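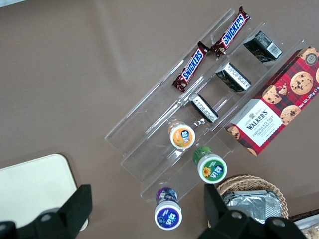 Community Help > Small Shops and Counters > Equipment > Robots and automation

Can a robot arm restock a snack counter yet, or put together snack orders?

Asked by corner_counter

I run a snack and coffee counter on the ground floor of an office building. We sell candy bars, cookies, small lidded cups, bottled soda, wrapped sandwiches and bagged pastries. It comes to 234 different items, though on a normal day only 35 of them really move.

The two jobs that eat up time are filling the tiered acrylic stands and putting together tray orders for the meeting rooms upstairs. A tray order is usually a drink, a sandwich and one or two small things. They come in between 9 and noon, which is also when the line is longest.

A salesman from a company called Zillel told me a two-arm setup could do both jobs "out of the box." I have seen enough video to believe an arm can pick up a candy bar. What I want to know is whether one can do it all morning next to a person who is making coffee. I don't need it to be fast. I need to not be called over every few minutes.

Has anybody used one of these for real work? Also, is it worth changing how I lay out the counter first?
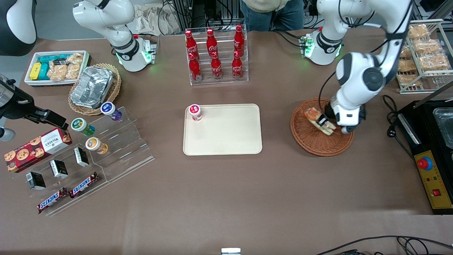 I should add that the counter is fixed and I can't make it any deeper. Whatever goes in has to work with the baskets and stands I already have, or with ones that take up the same space. There is one outlet I can spare. My landlord has no objection as long as nothing is bolted through the floor.

3 answers

Answer 1
Nyokabi Chege

I worked on a trial like this for Mabaso, a catering company, until last May. We had two arms on one table and did tray orders only. Short version: tray orders partly, restocking no.

Picking one item and putting it on a tray is the part that works. Stiff packages with flat sides were the easiest for us. Small boxes and candy bars were fine when they sat in a channel and always came to rest in the same place. Cups with lids were fine if there was finger room on both sides. When two cups were touching, the gripper often knocked the second one over on the way in.

Baskets were our worst problem. Things in a basket lie at any angle and cover each other up. A wrapped sandwich has a soft side and a corner side, and if you grab the soft side too hard you sell a flat sandwich. We moved sandwiches to an upright divider and the number of bad picks went down a lot. Clear plastic was the other trouble. Our cameras had a hard time with clear stands and clear bags under the ceiling lights because of the glare. We put a matte sheet under the stands and turned off one row of lights. It helped some.

Near the end we did a run of 500 picks with items we had practiced on. A person had to step in on 35 of them. Most of those were small, like a bar that slid, but each one stopped the table until somebody came over. On a busy morning that is the thing you said you didn't want.

Restocking is harder because you have to open the case, get the product out, turn it label forward and push it in without shoving everything off the far end. We tried it for a week and went back to doing it by hand. One of our people could refill the whole stand before the arm got through a single channel.

On layout, yes, change it first, whether or not you buy anything. Put the 35 items that move within one arm's length of the tray. Leave a gap between cups. Keep bottles in stepped rows so the back ones can be reached over the front ones. Pastries in loose bags I would leave to people for now.

Ask the salesman to run your own products, on your own stands, for a full morning. Ask who resets it when it stops, and how long a new item takes to set up. With ours it was most of a day per item, and if the packaging changed we sometimes had to do part of it over.

On the person making coffee: we kept the two jobs on separate tables. I would not have them reaching into the same space, and your insurance company will have questions about it.

Answer 2
dale_r

Hire a student for the mornings. Cheaper, and they can wipe the counter too.

Answer 3
grallelska_shop

We have one arm from Alara in our shop in Grallelska, going on 9 months. It only does bottled drinks. For bottles it is good. They are all the same shape and they stand up by themselves, so there isn't much to get wrong. We tried it on chips and gave up, the bags are never the same twice.

I don't agree with the first answer about glare. We have clear racks and never had a problem, but our light comes from the side, so maybe that is why.

One thing to plan for is the cables. Ours ran across the front of the table until we got clips for them. And put the stop button where the person at the register can reach it without walking around.

Comment from corner_counter: Thank you both, this is useful. I'll ask Zillel for a full morning with my own stands. If they won't do it I guess I have my answer. Does the Alara arm need its own circuit?

Comment from grallelska_shop: No, regular outlet.

Last updated: March 25, 2025

Contact | Copyright Community Help | Back to top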